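10/02/2024

Querido cuaderno:

Llevo toda la tarde dándole vueltas a la sopa de castañas de mi abuela, y como no me la quito de la cabeza te lo cuento a ti, que siempre tienes paciencia conmigo. Encontré la receta dentro de un libro viejo, escrita a lápiz, con esa letra inclinada que parece que va cuesta abajo. Pone 400 gramos de castañas y otros 400 de calabaza, y luego, donde debería decir cuánto caldo, solo hay una mancha de grasa. ¡Qué rabia y qué ternura a la vez!
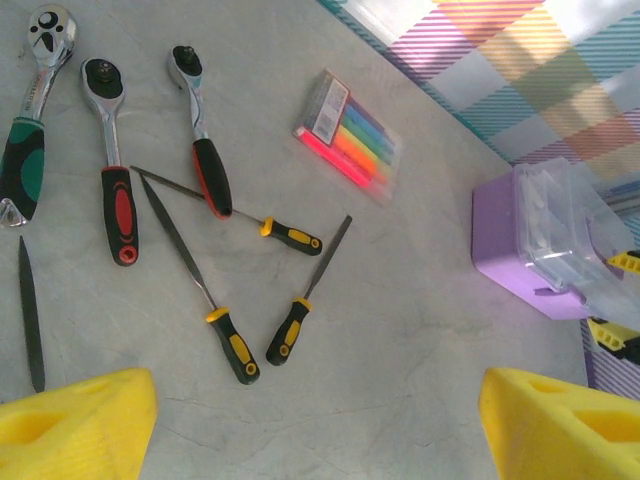
La compra

Bajé al mercado de Cuesta con el carrito y el abrigo gordo, porque el viento de esta mañana cortaba la cara. Castañas frescas ya no quedaban, claro, estamos en febrero, así que me llevé unas secas en la tienda de Vesorar, que las venden en saquitos de tela muy apañados. La calabaza me pareció cara, pero era tan bonita, tan naranja por dentro, que no supe decirle que no (me pasa con las calabazas y con los cuadernos nuevos). De vuelta me senté un ratito en el banco de la fuente y me comí una mandarina al sol.

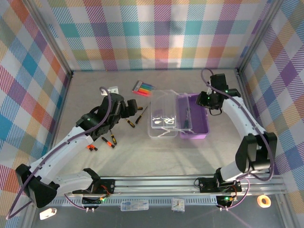 ¿Hay que remojar las castañas secas?
Una noche entera en agua fría, y al día siguiente se les quita la pielecilla que se queda metida en los pliegues.

Me lo apunto aquí porque el año pasado me salté el remojo y acabamos masticando piedras. Las he dejado ya en el barreño azul, tapadas con un plato. Mientras, he ido pochando la cebolla despacio, con una hoja de laurel, y la casa entera huele a domingo de cuando era pequeña, con los cristales empañados y la radio puesta bajita. Me he acordado de que ella echaba también una cucharadita de canela, aunque en el papel no lo pone,

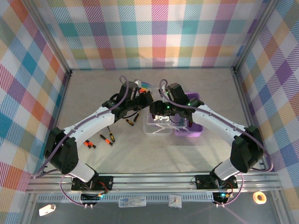 y de que siempre la probaba con la misma cuchara de palo, soplando mucho. Mañana haré para 4, que vienen los de arriba a comer, y si sobra la congelaré en los botes de Verkus. Del caldo pondré un litro, más o menos, y que sea lo que tenga que ser.

Me voy a la cama, que se me cierran los ojos. Tengo que acordarme de sacar el pan.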